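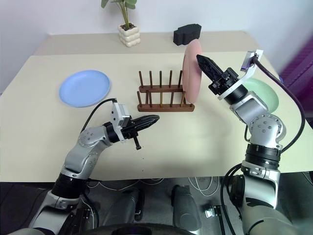 # June, bench log, evening

Started at 6:40 p.m. with the arms already homed. Goal for the session was the rack task with three plates: blue, pink, mint green. Each plate goes from flat on the table to standing between two pegs. I left the plant and the foam block at the back of the table because they have been there for every earlier run and I don't want to change the background and the grip code in the same week.

Power-up was clean. Both controllers answered on the first poll. The Narolton board on the right arm still reports its firmware as one version behind the left, although I flashed both from the same file. I compared the checksums and they match, so I am treating the version string as cosmetic and moving on.

## Right wrist

The offset on the right wrist was the first problem. Commanded to the approach pose for the last slot, the fingers stopped too high and would have closed on the rim of the plate instead of its face. I had entered the new bracket height in the wrong frame: shoulder base instead of wrist flange. It cost me an hour to find, mostly because the left arm has the same mistake with the opposite sign and the two errors partly cancel when both arms move together.

Fixed both. The config now has one bracket height, defined once, and each arm file refers to it. The old values are commented out with the date of the change in case something downstream depended on them.

After the fix I repeated the approach pose by hand-jogging in small steps. Finger tips arrive where the model says they should, close enough that I can't see the difference with a steel rule held behind them. That is not a measurement. I will do it properly with the dial indicator when I get it back from the shared cabinet.

## Cables

The right arm cable is the one I don't like. It needs slack for the full wrist roll, and the slack has to go somewhere. With the arm extended it hangs in an arc to the outside, which is fine. With the arm tucked in, the arc drops forward and can reach a plate if one is lying near the front edge. I tried routing it tighter last month and lost wrist travel. The Sadano clips are too stiff for this diameter anyway.

Options I wrote on the whiteboard:

- Move the anchor point up the forearm and accept a larger loop.
- Fit a light spring return at the elbow.
- Keep the plates out of the front strip of the table and enforce it in software.

The third costs nothing, so I will try it first. It does mean the start positions are less varied than I wanted.

The left loop gives no trouble. I have not touched it.

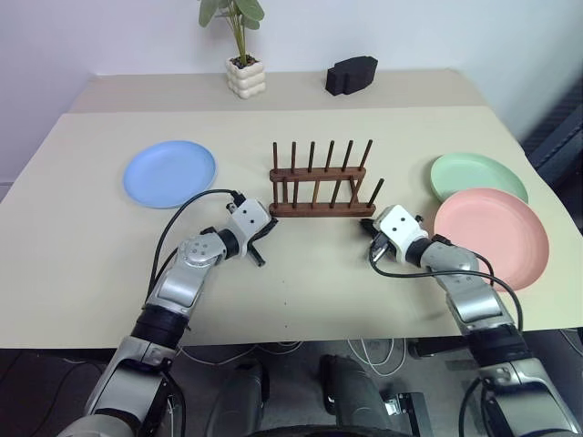

The start check went in next. Before a run begins, the script now asks for confirmation that all plates are flat, rim up, and that the rack is clear. It will not enable the arms until I type the full word. A single keypress was too easy to give by reflex, and twice in May I started a run with a plate already in the slot the planner wanted.

Overlapping plates remain unsolved. If one rim lies on another, the segmentation returns a single blob with two colors in it, and the planner picks a grasp point near the centroid of the whole thing. For now the planner rejects any blob wider than one plate and stops with a message. Longer term it should pick the upper plate first. The color split is good enough to tell which is which, but not which is on top. The depth image would settle that if I trusted it on shiny plastic.

## Rack

The front row of pegs is the weak part of the fixture. The rightmost one leans outward. I want to leave it as it is and see how much error the insertion move can absorb, then correct the peg and compare. A household rack will never be square, and the point of building this at home was to use household parts.

The insertion move itself is simple. Approach from the right with the plate vertical, lower until contact, relax the wrist, lower again, open. The relax step matters most. With a rigid wrist the plate edge catches on the base, and the arm pushes the rack along the table until the force limit trips. I lowered the limit again tonight.

## Logging

The log rate is set to 1,000 samples per second on the joint channels. I tested 2,000 and the Gilmartin logger drops packets once both arms are active. Tonight's file for the bench check shows 39 dropped samples, all in the first second after enable, none after. I have added a short wait before the recorder starts. The disk has 227 GB free.

## To do

1. Dial indicator on both wrists.
2. Front strip exclusion zone, with a tape line on the table to match.
3. Tidy the white cables on the floor. They trail under the table where my feet go.
4. Order new finger pads from Funow, two sets, same ridge pattern.
5. Find out why the version string is wrong.

Shut down at 10:15 p.m. Arms parked, brakes on, supply off at the wall.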